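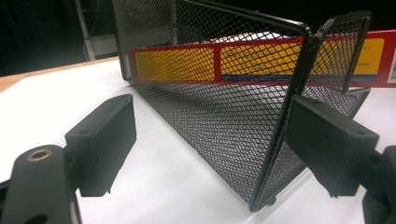 Keeping Paper Off the Kitchen Table

Tue 29 September

If your house is anything like ours, the post comes in, gets put down "just for a minute", and is still there at the weekend with a ring of tea on it! I put up with this for years, and then in June I finally gave the paperwork a proper home: a black mesh file holder, the sort you see in any office.

I do like mesh for this job. You can see through it, so a forgotten bill has a harder time hiding, and the dust doesn't settle in the corners quite so badly (it still settles, mind).

A few things I've learnt along the way:

Stand the tallest folders at the back and let the small envelopes come forward, or you'll never see them again.

Go through the lot once a week. It takes me about 15 minutes with the radio on, a bit longer if I start reading old letters, and I always do.

For cleaning, a dry pastry brush gets into the little diamonds far better than a cloth. If it's greasy, use warm water with a drop of washing-up liquid, then dry it well, feet and all, before it goes back on a white table.

Next time: what to do with takeaway menus.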